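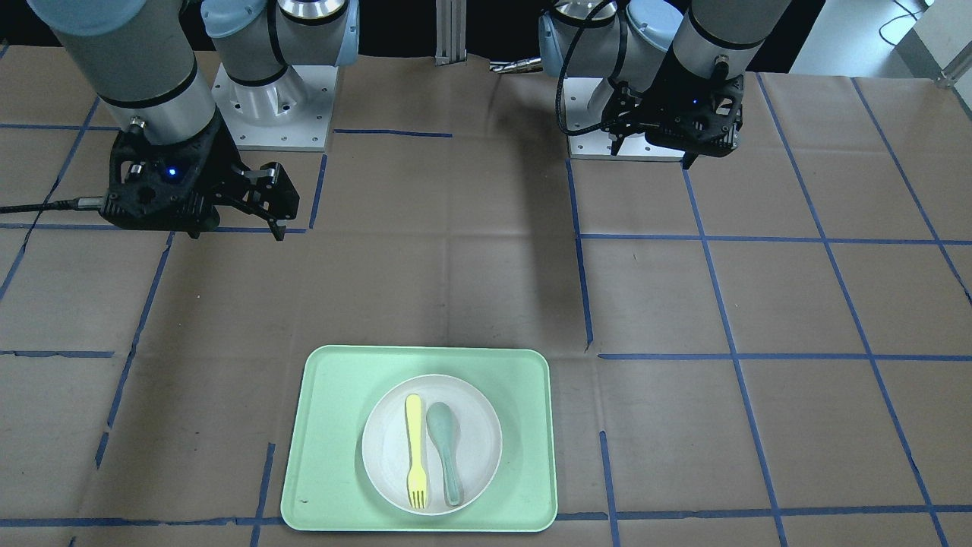

Fig. 1. Two-arm station, taped work surface, place setting on tray.

Week 6 handout – learning from demonstration, part 2
Robot Learning Lab, Todside

Read before lab. Slides are posted but they skip the derivations and most of the stuff on data splits, so use these notes for the homework.

1. Where we left off

Last week: behavior cloning. Observation in, action out, fit by regression on what the operator did. Easy to train, easy to fool. Main trouble is drift – small error puts the arm somewhere the operator never was, policy guesses, error grows. Two fixes on the table so far: get more data near the mistakes, or predict longer pieces of motion at once. Today is the second one.

2. Action chunks

Idea: policy looks once, outputs the next k joint targets for both arms, and the controller plays them out. Then look again.

Why it helps:
– fewer decisions per episode, so fewer chances to drift
– pauses in the demos hurt less. A one-step policy can learn "stand still" from a pause and then never leave it
– both arms get planned in the same output, so handoffs stay in step

What it costs: the arm is blind while a chunk plays. If the plate slides in the middle of a chunk the policy won't know until the next look. Long k = smooth and blind, short k = alert and jittery. Pick k on the validation set, don't copy it from a paper with a different control rate.

Overlapping chunks: run the policy more often than you need to and average the predictions that land on the same time step, weights falling off with age. Called temporal averaging in the slides. Careful – averaging two good plans can give one bad one. Go left of the rim, go right of the rim, average = hit the rim. Comes up again in section 5.

3. The task

Table setting with mixed utensils. Fork and spoon on a plate, plate on a tray. Instruction is a short sentence, e.g. "put the fork on the left of the plate". Success = utensil in the right region, pointing the right way, plate still inside the tray rim.

Direction matters more than people expect. In Fig. 1 the fork tines and the spoon bowl are at opposite ends. A policy that only learned "long thin thing, grab the middle" will pick either one fine and then set it down backward about as often as not. So orientation is scored seperately from the pick.

Color is a shortcut to watch for. If the fork is yellow in every demo, the network is free to learn "yellow" instead of "tines". You can't see this in the training loss. You only find out when you swap colors at test time.

Tape grid: start positions are logged by cell. Cells are uneven so don't treat the cell index like a coordinate, it's a label. Fine for splitting data, useless for measuring distance.

4. Data and splits

Two sets, both on the course drive.

Droson set: 1,939 demos, teleoperated, all start cells, both arms.
Valton set: 444 demos, same task, but utensil colors mixed and start directions flipped on purpose.

Split by start cell, not by random episode. Episodes recorded one after the other are near copies. Random split puts the twins on both sides and your validation number looks great and means nothing. This was the most common error on last year's homework.

Keep failed demos in a separate folder. Don't delete them, section 6 needs them.

Normalize joint values per arm. The two arms don't cover the same range in these demos and one shared scale squashes the smaller one.

5. Method – Bolger baseline

The baseline you'll be compared against. Short version:

Inputs: fixed camera view, joint positions for both arms, gripper opening, instruction embedding.
Encoder: small convolutional net on the image, everything else through a linear layer, concatenate.
Head: predicts a chunk of joint targets plus gripper commands.
Loss: absolute error on the joints, cross-entropy on gripper open/close.

Why absolute error and not squared: squared error gives you the mean of the demos, absolute error is closer to the median. When operators split between two ways of doing it, the mean is often a motion no one ever made. Median is not a full cure. For a full cure you need a head that can hold more than one answer – mixture, latent variable, diffusion. Week 8.

Note the two grippers at our station differ in shape, so the same "close" command does not mean the same thing on the left and the right. Separate gripper outputs. Do not share weights on that last layer.

6. Result

Setup: train on Droson only, vs. train on Droson then fine-tune on Valton. Roughly 400 test trials in total, split evenly between the two policies, same list of start cells for both.

What came out:
– picking: no real difference between the two
– placing in the right region: small gain from fine-tuning
– right direction: large gain, and nearly all of it on trials with swapped colors

Reading: the first policy had learned the color shortcut. The smaller set did not teach it to grasp better, it broke the link between color and shape. Size of the data set wasn't the problem, what varied inside it was.

Caution on this. One station, one camera position, one kind of table cover. Says nothing yet about a new kitchen or a new viewpoint. Also direction was scored from video by hand, and the close calls near sideways were thrown out, wich makes both policies look a bit cleaner than they are.

Failed demos: adding them with a "failed" tag in the instruction gave a slight gain in recovery after a missed pick. Adding them without the tag made everything worse. No surprise.

7. Homework

a. Train the baseline with three values of k. Plot validation error against k. Say which one you'd run on the arms and why.
b. Redo (a) with a random episode split. Explain the gap.
c. Construct a case with two demonstrators where temporal averaging gives a motion neither one would make. A drawing is enough.
d. Propose one test, other than swapping colors, that would catch a shortcut in this task. Half a page max.

Plots need axis labels with units. Code goes in the same archive as the write-up. Arm time for part (a) is optional, sign up on the sheet by the lab door, and stay outside the taped line on the floor while a chunk is playing – the e-stop goes to whoever is watching the arms, not whoever is at the keyboard.

Next week: collecting corrections while the policy runs. Bring your validation plots.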